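Gripper width and the timestamp problem

June 17, 2026

I spent most of this week on the part of our pipeline that turns hand-held gripper recordings into training data, and most of that time on one number: the offset between the wrist camera clock and the jaw width signal. These are notes, mainly so that I can find them again.

Background for people who read the last post. The policy takes wrist images and the current jaw width, and predicts a short chunk of future poses and widths. Images are stamped when they reach the host. Width samples are stamped on the microcontroller. The two clocks were lined up once at the start of each session, and I had assumed that was enough.

It was fine for rigid objects. With a block, the width trace has a clean corner at contact, and the image stops changing between the fingers at the same moment. If the two streams disagree by a couple of frames, the policy closes a little early or a little late and still ends up holding the block.

Soft objects are less forgiving. The width keeps shrinking after first contact while the material compresses, so there is no corner, just a slope. Shift that slope and the policy learns that a half-squeezed toy goes with a jaw that is still opening. In replay this showed up as a small flutter, with the commanded width going in and out near the end of the approach.

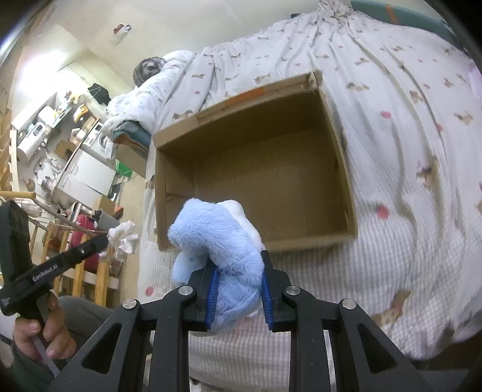
Plush toy in the fingers at the near edge of the box, with a second gripper in use at left.

I went through 368 episodes in the soft-object set and estimated the offset for each one separately. The method is dull. Track the two finger pads in the image, take the distance between them, and cross-correlate that with the logged width over the whole episode. The peak gives the lag. The pads are blue and the fingers are black, so a color threshold gets most of the way there. It fails when the object is also blue, and I ended up fitting the linkage geometry instead. The pivot screws are easier to find than the pads, and they never get covered by fluff.

Median lag was 45 ms. The worst sessions reached 80 ms, and those were the long ones, so this is drift on top of a fixed delay. A single alignment at the start can't fix that.

Mpho Mtshali suggested fitting a line per session instead of a constant per episode, and that turned out to be the right call. Per-episode estimates are noisy when the jaw hardly moves. With a slope and an intercept per session, the residual is under one frame everywhere except in 2 sessions, which I have excluded until I understand them. One has dropped frames. The other looks normal and I have no explanation.

The correction now lives in the Wostex loader as a resampling step before chunking. It is on by default. If you have cached chunks from before this change, delete them, as the cache key did not include the alignment version. It does now.

Two side effects. The contact detector in Noltwood was tuned against the misaligned data and fires late, so its threshold needs to be redone. And Mudassar Mirani's episode viewer draws width from the raw log, so its plots will not match what the policy sees. He has a branch that reads from the loader.

I retrained only the small model. The flutter is gone in offline replay. I have not run it on the arm yet - the next slot is later in June - and I would not read much into replay alone.

Still open: whether to stamp images at exposure. The driver exposes a sensor timestamp, but it resets on reconnect and I don't trust my handling of that.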